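Search posts
Search

Itziar Tejada
Thread
Last updated 16 June 2022

Right, I've finally started on the jars. Every cupboard in this kitchen has been hiding them and I've had enough, so a thread while I sort them out (bear with me, I get chatty when I'm tidying)

First rule, which I stole from my aunt: get everything out on a table before you decide where anything goes. Small jars and tubs this time. The big ones can wait till July!

I'm a lids person. I'd rather have a good lid on an ugly jar than the other way round, and yes I've fallen out with people over this 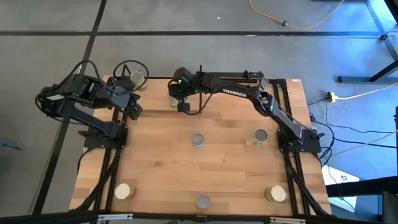

Lids are also why I never label the top any more. Once they've been through the wash together they all end up on the wrong jars and you're sniffing the cumin to check it's not the coriander. Label on the side, always

Someone asked about shelf risers. I got 2 from Gorneo, 32 cm wide, and they're fine, bit wobbly at the back. The Minda ones looked nicer but they're too deep for my cupboard

Also does anyone else keep pickle jars "just in case"? I've got a 300 ml one I can't part with. It held Sotomayor gherkins and it STILL smells of them, I've tried bicarb, I've tried leaving it on the windowsill, nothing

Going to put the kettle on and then do the spice shelf. Will report back

61 likes

Recent from Itziar Tejada
The drawer of takeaway menus
Masedley market: what I bought
Has anyone descaled a kettle with lemons?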